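Estura Two-Arm Kitchen Benchmark

Simulation package for bimanual manipulation research

Overview
Specifications
Method
Results
Licensing

Overview

Estura is a simulated benchtop for testing two-arm manipulation policies before they go near hardware. It was built by Illis to support one line of research: how much a policy trained on one arrangement of a kitchen counter can be trusted on the next. The package contains the scene generator, two arm models with grippers, the evaluation runner and the full set of results from our own study.

It is sold to university labs and company research groups. It is a research tool and carries no safety rating for use with a physical robot.

What the benchmark measures

Most two-arm tests use one fixed layout and vary the starting position of the arms. Estura keeps the arms where they are and changes the counter. Six properties of the layout are varied, each with three settings:

Position of the target object
Rotation of the target object
Position of the container
Rotation of the container
Surface material
Lighting direction

Every combination is run, giving 729 layouts per task. Because the grid is complete, a drop in success can be traced to a single property or to a pair of them acting together. Random sampling can hide those pairs unless the sample is very large.

Tasks

There are 14 tasks in the current release. Half need only one arm to move at a time, and the other seven need both arms to act together. Each task has a written goal, a success check and a time limit. The success check reads object positions directly from the simulator, so no manual scoring is involved.

Objects are common kitchen items such as cutting boards, boxes, trays and food items. Collision shapes are supplied separately from the visual meshes and can be swapped for simpler ones if speed matters more than contact accuracy.

Camera views

Three views are available: overhead, front and one at each wrist. The overhead view is the default and is the one used for all published results. It shows the full working area of the counter, but it gives little information about height, and this matters for any task with a container that has walls. A gripper above a box and a gripper inside it can look much alike from directly overhead if shadows are turned off. We recommend leaving them on.

Black bands are added at the top and bottom of the overhead view to bring it to the square input size used by the baseline policies. They can be turned off in the settings file.
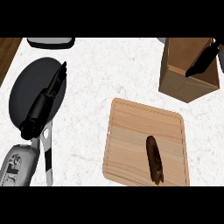 Method used in the Illis study

Two policies were compared. The first, Vrabec, uses a single network that reads the overhead view and outputs commands for both arms. The second, Pornance, uses a separate network for each arm with a small shared channel between them. Both were given the same demonstrations, and training was stopped at the same number of steps.

Each policy was then run once on every layout for every task. No layout used in training was repeated in the test grid. Runs that ended in a simulator fault were restarted from the same seed, and the fault was logged.

The study was led by Leonie Baumgartner, who also wrote the scene generator.

Results

Vrabec completed 72 per cent of all runs. Pornance scored lower overall but did better on tasks where only one arm had to move. On the joint tasks the order was reversed, and the gap was wider.

Container rotation had the largest effect on both policies. Surface colour and pattern had very little effect on Vrabec and a noticeable one on Pornance. We had expected lighting to matter more than it did. The worst pairing was a rotated container with a rotated target – both policies failed there far more often than either change alone would suggest.

These figures describe behaviour in simulation only. We have not run the full grid on physical arms and make no claim about transfer.

What is included

Scene generator and settings files
Two arm models with matching grippers
All task definitions and success checks
Weights for Vrabec and Pornance
Run logs from the study, one file per layout
Printed setup guide

Requirements

A Linux workstation with a supported graphics card. The simulator can run without a display. A full grid for one task takes up to 14 hours on a single card, depending on the policy being tested. Runs can be split across several machines and the logs merged afterwards with the supplied script.

Licensing

Academic licences cover one lab and any number of users within it. Commercial licences are per site. Results may be published freely under either licence, provided the release version is stated. Modified scenes may be shared with other licence holders.

Current release: September 2019. Existing licence holders can download it from their account page at no charge. Settings files from the previous release will load, but results should not be compared between the two, as the friction values for the cutting boards have changed.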